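Home Profile Posts Replies Media Search

Sebastian Tudose
Thursday, 7:40 a.m.

I have been put in charge of the office snack shelf. There was no vote. I once said out loud that the chips were stale, and apparently that's an application.

First act in office: I bought a clear acrylic riser from Kuvley, the kind with steps, so people can see what we have without digging through a drawer like raccoons.

It arrived with 4 rubber feet and a leaflet in nine languages, none of which told me which way was up. Flidum in accounting did the feet. Flidum is his last name. I've never learned the other one.

Chocolate goes on the top step. I'm told by the Leseo people downstairs that you put the healthy stuff at eye level. The Leseo people downstairs come up here for our chocolate.

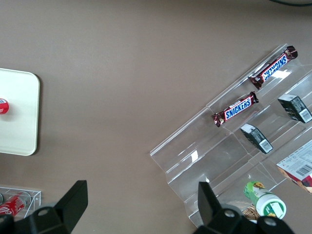 Anyway, the budget is 37 dollars a week, set back when a candy bar cost what a candy bar should cost. I asked for more and got a thumbs-up emoji, no money.

Things I've learned about clear acrylic: it shows every fingerprint of everyone who "just looked." Wipe with a soft cloth. Paper towels scratch it. Ask me how I know.

Also the steps are troughs, so anything round wants to lie down and anything boxy wants to slide into its neighbor. I straighten it when I get coffee. I get a lot of coffee now.

Suggestion box is open. So far: "more Snickers," "fewer Snickers," and a full page on cashews from Abou Jaoude, who works from home.

Restocking at 3. Please form a line. You won't, but please.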